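Clestside Sheet Map Project
Progress report to the Gosura Fund, second period
April 2025
Prepared by Domenica Bühler

Where we are

The grant pays for scanning, georeferencing and putting online 84 printed map sheets of the Clestside valley, most of them military or survey printings from before the reservoir. At the close of the period, 63 sheets are scanned and checked. That figure is a good one and I would ask you not to read too much into it. Scanning is the easy part. Of those 63, only 11 have been placed on the modern grid to a standard I would put my name to.

The December report said that georeferencing would be "substantially complete" by now. I wrote that sentence and I was wrong. I had taken the supplier's word on how well the automatic matching would work on old sheets.

The automatic matching

Sopacua is the package we licensed to find control points without a human picking them. On clean, recent sheets it does well. On ours it has trouble. It likes road junctions, and a great many of the junctions on the valley floor have moved or are under water. It also treats the printed grid as gospel, and on several sheets the grid was overprinted later, by someone in a hurry, and sits visibly off from the linework beneath it.

The worst case was the sheet covering the mill and the lower ferry. Sopacua reported an excellent fit. When I laid the result over the present-day survey, the church had crossed the river. The software's confidence score was higher for that sheet than for one I had done by hand and would defend to anybody. Since then I have stopped quoting the scores, and they don't appear in this report.

I now place the points by hand: church towers, the two stone bridges, boundary corners that still exist in hedges. It is slow. A flat farmland sheet may go in a morning, while the hill sheets, which have almost nothing fixed on them but contours, can eat most of a week.
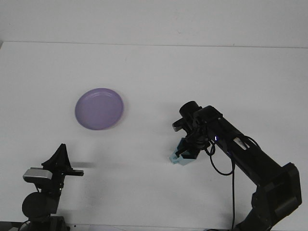 Scanning and condition

The remaining 21 sheets are the ones I left until last, and for poor reasons: they are folded, backed on linen, or both. A fold that has been in place for decades throws a band of distortion across the scan, a small matter for someone looking at a picture of a map and a large one for someone who wants to measure from it. The quote we had for flattening seemed high and came with no samples of earlier work, so I haven't accepted it. A second quote is due.

Scale is another nuisance. The catalog we inherited lists every sheet at the same scale. At least the two northern ones are plainly enlargements of a smaller map, with the lettering blown up along with everything else. They give an impression of detail they don't have. I would like to publish them with a note saying so, and I expect some argument from the people who have been using them to settle where the old parish line ran.

Dates and titles

The dates printed in the margins are dates of printing, or reprinting, and sometimes of nothing I can identify. The catalog copies them as dates of survey. One sheet marked as a revision shows a rail siding that was lifted well before the revision is supposed to have been made. Either the reviser never went to look or the date is wrong. I lean toward the first, but I can't prove it, and the record will say "uncertain" until somebody can.

Titles are in the same condition. Three sheets are called "Prenon and district" and cover different ground. One of them doesn't include Prenon at all.

The public viewer

The test viewer went up partway through the period. The counter shows 1,000 visits. I don't know how many of those were people, and the counter can't tell me. What I can say is that the comments form has produced corrections worth having, mostly about field names, and one long message insisting that the ferry never existed. The ferry is on four sheets — though they may all be copying the first.

Money

Spending on licenses is as budgeted. Spending on my hours is over, for the reasons above, and the conservation line is untouched. I ask your permission to move part of the conservation line into hours once the second flattening quote is in. If that quote is also too high, I would sooner publish the folded sheets with their faults stated than pay for work I can't judge.

Next period

Finish the valley floor sheets by hand, starting with the lower ferry. Correct the scale entries for the northern sheets. Separate the three Prenon titles. I have not set a completion date for the hill sheets, and will send one when I have done enough of them to know what they take.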